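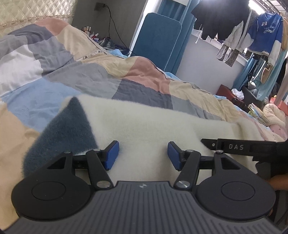 Visit report: Plikik blanket mill, Urker

The Plikik mill stands on the east bank of the canal at Urker, ten minutes on foot from the bus station. It makes brushed and raised blankets, mostly for hotels and hospitals, and opens its production floor to trade visitors twice a year. I attended the March 2018 session. The tour took the whole morning and followed the material from yarn store to packing.

Yarn arrives on cones and is held for two days in a conditioned room before use. Relative humidity there is kept at 62 percent. The tour leader, Lamai Bunnag, runs the finishing department and spent little time on the yarn store, but she did point out the reason for the holding period: dry acrylic builds up static on the warping creel and the ends cling to one another. The mill used to hold yarn for one day and had more broken ends as a result.

Weaving is done in a long shed with a concrete floor and north-facing roof lights. Ear protection is issued at the door and has to be worn throughout. The looms are rapier machines set to a finished width of 200 cm. Cloth comes off flat and rather harsh, and at this stage it looks more like sacking than bedding. Each roll carries a paper ticket with the loom number, the shift and the yarn lot. The ticket stays with the roll until it is cut.

Raising was the part of the visit I had come for. The cloth passes over a large drum fitted with smaller rollers, each covered in bent wire. Half of the rollers point with the direction of travel and half against it, and the difference in their speeds sets how much fiber is pulled to the surface. Too little gives a thin, patchy pile. Too much weakens the ground weave, and the blanket sheds in the first wash. Several passes are made on each side. The operator checks the pile by hand between passes and adjusts the tension on the panel.

After raising, the cloth is sheared to even out the pile, then heat set on a stenter. Temperatures were not given to visitors. The Yensuk line, a heavier double-faced blanket, goes through shearing twice. The lighter Listidov line skips the second shearing and is sold with a longer, fuzzier surface, which hides seams and small weaving faults but picks up lint.

The test room is small and well kept. Samples are checked for pile loss, shrinkage and seam strength. The record book was open at sample 1628, a Yensuk piece that had failed on shrinkage along the length. The roll had been sent back for a second setting.

Hemming and packing are in a separate building across the yard. There are 66 employees on site, and the largest group works here. Hems are overlocked or bound with tape according to the order, and blankets are folded in thirds before bagging.

Practical notes. Closed shoes are required, and loose scarves must be left at reception. The yard is uneven and has no cover in rain. Questions about pricing are referred to the sales office, which was closed during the visit. The next trade session is in June, and places are booked by letter or telephone.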